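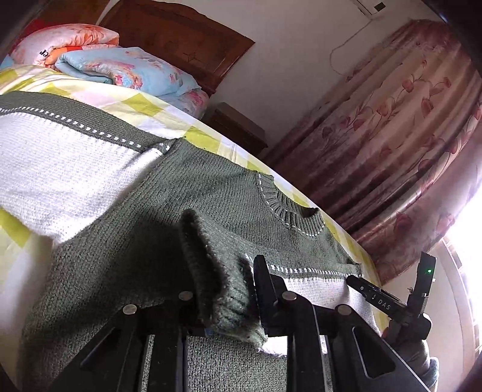
Evutby opens a knitwear care and repair service in Nilthorpe

Reading time: 2 minutes

Nilthorpe, March 16, 2018 – Evutby, the clothing care company, today opens a service for knitted sweaters with worn cuffs, loose necklines and small holes. Customers can bring their knitwear to the shop on Maksymiv Street or send it by post.

The service was tested in January with customers of the Clirkia laundry. During the test the workshop received 1,384 garments, and the cuff was the part most often in need of repair.

"Many people put away a good sweater when the edge of the sleeve begins to fray," says Keyvan Arabzadeh, founder of Evutby. "We ask them to lay it flat on the bed first and look at the cuffs and the collar in daylight. Often the rest of the knitting is still strong."

Patterned sweaters are also accepted, for example dark ones with white bands across the chest. The yarn is matched by hand – the customer receives a small sample before the work starts. A usual repair takes three weeks. Each customer may leave two sweaters at one time.

Prices and the postal form are available in the shop.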